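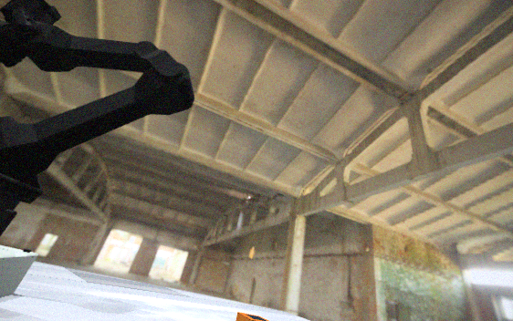
Packing the kitchen box for a week by the sea

Every rental cottage on the coast promises a "fully equipped kitchen". In practice you get eleven egg cups, a fondue set and a knife that would lose a fight with a banana. After our last stay at Irkeck I started keeping a box by the back door, and it has saved many a supper.

One decent knife
Roll it in a tea towel and put a rubber band at each end. Sharpen it before you leave home, as the cottage sharpener will be a decorative object.

Salt, oil, pepper
Decant them into small jars with screw lids. Lay a square of plastic wrap over the mouth before you screw the lid down, or your socks will be dressed like a salad by the time you're off the ferry.

A fish plan
Somebody will come back from the wharf on Saturday with more fish than sense. Pack foil, a lemon and a roll of newspaper for the scraps. To get the smell out of a borrowed pan, simmer water with a good splash of vinegar for a few minutes, then wash as usual. Open a window first. Open all of them.

Tea towels
Take four. The cottage will have one, with a map of somewhere else on it.

The cooler
Freeze water in old juice bottles the night before and you have ice on the way and something to drink once you get there. Ours is a Storgate with a broken hinge, held shut with a luggage strap, and it has done 3,149 kilometres that way without spilling.

Before you drive off
Check the freezer – yours and theirs. We left a whole blueberry pie at Dumus one September and I still think about it. Wipe the fridge shelves, take the garbage with you if there's no pickup, and allow 30 minutes for finding the lid to the good container. It's usually under the sink.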